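Planlow Hand Gripper, Class Set

Product no. 308
Made by Pridel for school and club robotics

The Planlow is a hand-held two-finger gripper for recording handling tasks that students later use in their own control projects. It is supplied singly or as a class set of 18, with a workbook by Adjoa Agbenyega and Oddur Arnardóttir.

Frame: flat black plates with elongated cut-outs, riveted
Fingers: 2, narrow, with a dark blue pad on the inner face of each
Operation: manual, one hand per tool
Session length: 60 minutes, including set-up
Age: secondary school and above

The workbook begins with rigid blocks and moves on to cloth in the second unit. Folded knitwear and quilts are harder to grasp than blocks. The fingers should take a single edge, close fully before the lift, and stay closed until the cloth has been laid down.
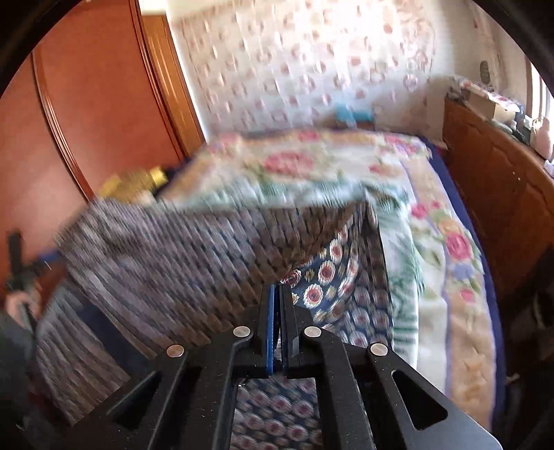
Students work in pairs. One handles the cloth and the other keeps the log, noting the start position, the grasp point and any slip. The pair swap at the half-hour. Failed grasps are kept in the log and marked as such.

Pads are a wearing part. Replace both together and check that they meet evenly along their length before the next session.

Unit 4 of the workbook sets out the task used in the Zusturen club competition in May. Rules and score sheets are available from Delali Asamoah at Pridel.

Spares: pad pair, rivet pack, handle
Storage: Ansah case, sold separately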